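Posting jewellery to us: your questions answered

Do you take single pieces, or only whole collections?
Single pieces are very welcome! Plenty of people write to Flollden with just one chain from a drawer -- that's perfectly fine, and we'd love to hear about it.

How should I wrap a necklace?
Fasten the clasp first, then lay it flat between two sheets of tissue. Please don't use cotton wool, as it catches in fine links and takes us ages to pick out.

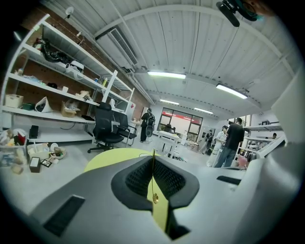 A small round gold pendant, hanging.

What does a repair cost?
A simple chain repair is £40, and that includes a gentle clean and the postage back to you. Anything trickier we'll talk over with you before we start.

Is my parcel insured?
Yes, up to £900 on the way home. For the trip to us, do ask at your post office counter and keep the receipt somewhere safe.

How long will it take?
Usually 5 working days, though we get rather busy in July with wedding things, so bear with us. If you're worried, ask for Yusri Sopacua -- he looks after all the post and is always happy to check.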